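Fletier Introduces Skedent Coating for Wipe-Clean Table Coverings

Two finishes available to converters and retailers from July

ASTTHORPE, Mar 23, 2024 – Fletier, a maker of coated textiles for household use, today introduced Skedent, a surface coating for table coverings sold by the roll. The coating is applied to a woven polyester backing and is meant for kitchens, dining rooms, canteens and covered patios. It will be offered in a gloss finish and a matte finish.

Skedent replaces the coating that Fletier has used on its table covering range for the past 18 years. The earlier product was applied in a single pass and cured in one oven stage. The new coating is applied in two passes. The first seals the print and bonds to the backing. The second forms the wear surface and sets the level of gloss. Each pass is cured separately, and the web is cooled before it is wound.

The change was made to address two faults reported by retailers: fine cracks along fold lines after long storage, and dulling of the print in places that are wiped several times a day. In Fletier's in-house fold test, samples of Skedent were creased and opened 200 times along the same line. The samples were then inspected under side light, and no break in the wear surface was recorded. The test is an internal method and has not been submitted for outside certification.

"Most of the work went into the first pass," said Heledd Price, head of coatings at Fletier. "If the seal coat is uneven, the top coat will follow it, and the defect shows up months later at the fold. We changed the blade angle and slowed the line until the coat weight held steady across the full width."

Print and pattern

All current Fletier patterns will move to the new coating. These include checks, stripes, small florals and plain colors. Pattern repeats are unchanged, so retailers can match new stock to existing displays. Customers who need to join lengths from old and new rolls should order a sample first, as the gloss level differs slightly between the two coatings.

The gloss finish gives stronger color and reflects more light. The matte finish is suggested for rooms with large windows or low pendant lamps, where glare on the table may be a concern. Both finishes use the same backing and can be cut with ordinary scissors without a hem.

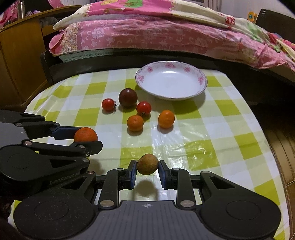 Care and handling

Table coverings made with Skedent can be wiped with a damp cloth and mild dish soap. Scouring pads, bleach and solvent cleaners should not be used. Hot pans must be placed on a trivet. Spills of beet juice, turmeric or red wine should be wiped up promptly, as strong dyes can mark any coated surface if left to stand.

Rolls should be stored flat or upright on the core, away from heaters. Cut lengths may be folded for shipping. Fold lines will relax at room temperature once the covering is laid out, and ironing is not recommended.

Production and supply

Skedent will be produced at the Astthorpe plant, where a second curing oven has been installed on the main coating line. Cutting and packing for smaller orders will be handled by Bermúdez, a converter that already supplies Fletier products in precut round and oval sizes.

"Our customers order short lengths in many patterns," said Renzo Galli, operations manager at Bermúdez. "We ran trial rolls on our existing cutters and did not need to change blades or tension settings."

Sample cards showing both finishes are available now to trade customers on request. Full rolls ship from July. Remaining stock with the earlier coating will be sold under its current item numbers until it is used up – new item numbers carry the suffix SK.

About Fletier

Fletier makes coated and laminated textiles for table coverings, shelf liners and aprons. The company sells through converters, fabric stores and housewares retailers.

Press contact
Fletier Communications Office, Astthorpe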